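From: Harish Kandpal
To: Wodstead allotments list
Date: December 6, 2007
Subject: Re: Seed potatoes and the spring order

Pushpa Bhatt wrote:
> Is anyone else thinking of dropping the Kallitz this year? Mine
> came up well but half of them were scabby by September, and the
> ones at the fence end were worse. I put it down to the lime I
> dug in. Brijesh says it's the variety. Also, when do you need
> numbers for the order? I was told before Christmas but the
> notice on the shed says January.

Pushpa,

Before Christmas, please. The notice on the shed is last year's and I'll take it down when I'm next over. Kurian won't hold the price past the new year, and I would like to send one order and be done with it. So far I have 34 plots down for potatoes. If you ordered last year and I don't hear from you, I will not assume you want the same again.

On the scab, I think you're both partly right. Kallitz does mark easily, but mine were clean on the lower plots, where the ground is heavier and has never been limed as far as I know. Lime right before potatoes is asking for it. I'd put beans or cabbage in that bed for a year or two and move the potatoes to the other side of the path. Water matters too – the weeks when the tubers are forming are the ones to watch, and most of us were away for part of that.
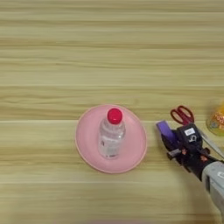 Page last changed: December 6, 2007

If you do want to switch, Gosamach is the other one on Kurian's list that has done well here. It's later, so you give up the early digging, and it needs more room between plants. Shivam Rawat grew both side by side and liked Gosamach better for storing. He still had sound ones in the spring from the year before. They fall apart if you boil them too long.

Prices are per sack and I'll post them when the sheet comes. Half sacks are fine if you find somebody to split with, but please sort that out between yourselves and give me one name per sack.

Two other things. The standpipe by plot 135 is shut off for the winter and the handle is in the shed, on the nail behind the door. And Jyoti Kashyap has leftover netting from the currant cages, free to anyone who will come and carry it. It's the small mesh, no good for peas but fine over brassicas.

Harish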